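Linmont Home Forum > Kitchens > Small worktops

Board in the middle or board by the sink?

tilehappy863
I've finally got my worktop how I like it and I'm so pleased I have to share! The bamboo board now lives out full time, right in the middle, with the toaster and toaster oven behind it. I used to drag it out of a cupboard every night and put it back wet -- never again.
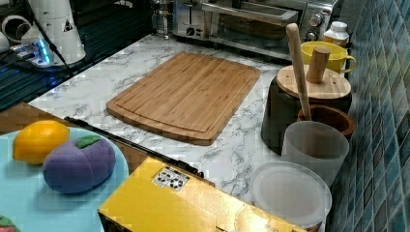 My chopping spot, with the toaster oven behind and the blue-green tiles on the right

What would you change? I've got 10 people coming for lunch in February and want it sorted by then.

Vlachopoulos
Love those tiles! I'd move the toaster oven, though. You want clear space at the back when you're slicing a big loaf.

tilehappy863
I like being able to turn round with a tray and put it straight down, so it's staying for now. The groove is the best bit of the board, by the way. Tomatoes used to run all over my counter.
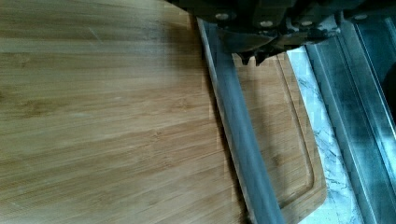 Close up of the grain and the groove on the right

Caroline Owino
Gorgeous grain. Do you oil it? I do mine with plain mineral oil once a month and leave it overnight, standing on its edge.

enen_bakes
Once a month is far too much for bamboo, sorry Caroline. Mine gets it twice a year and it's fine.

Caroline Owino
Depends how often you wash it! Mine gets scrubbed after every meal.

tilehappy863
I'm with Caroline, mine looks so much happier after a good oiling. 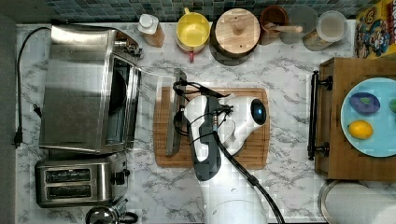 As for the back row, I've tried putting the jars away and I missed them within a day. I want the wooden spoon where I can grab it, and I love seeing all those odd shapes against the tiles. Vlachopoulos, I might try the toaster on the other side first -- will measure up tonight.

Vlachopoulos
Good plan. Check where your sockets are before you shift anything.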